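Community > Newsletter > October > Bits and pieces

Search this site Enter keywords Go

E-waste drop-off back at Kerow Hall

Print this page | E-mail to a friend

Yes it's on again. October, gates at 9 am, out the back of Kerow Hall, enter off Gradeck Street please, NOT the oval side. Last year we took in 120 computers and a fair few printers, plus one organ (no more organs).
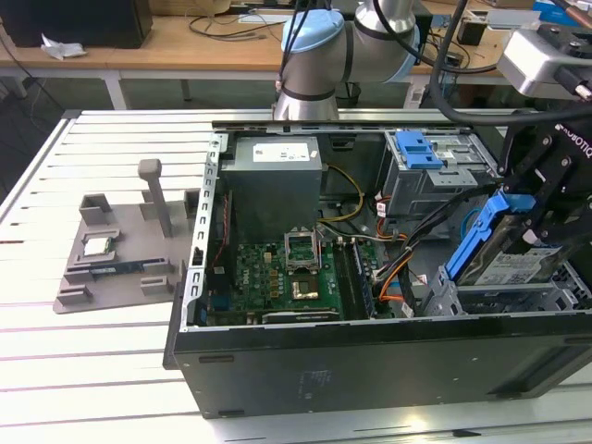 Free for households, 2 carloads max. Businesses ring first. Tillex are lending the truck again and everything goes to the Yoshida depot for sorting – metals, boards, cable. No fridges, no smoke alarms, no loose batteries unless the ends are taped.

Wipe your files before you come. We can't do it for you on the day, theres just no time.
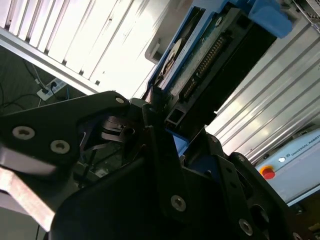 Hard drive in its blue frame.

Still short of helpers for the late shift, finishes 18:00. Closed shoes, gloves supplied. Sausages at lunch. We've had 500 flyers printed so grab a handfull from the library and do your street. 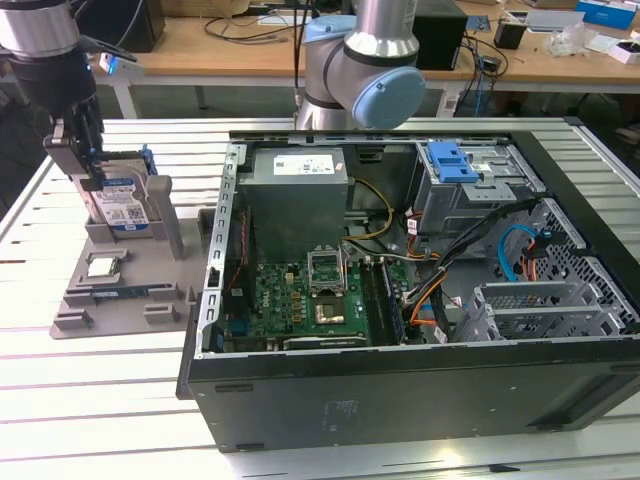 Dell desktop with the side panel off.

Wet weather – still on, under the carport.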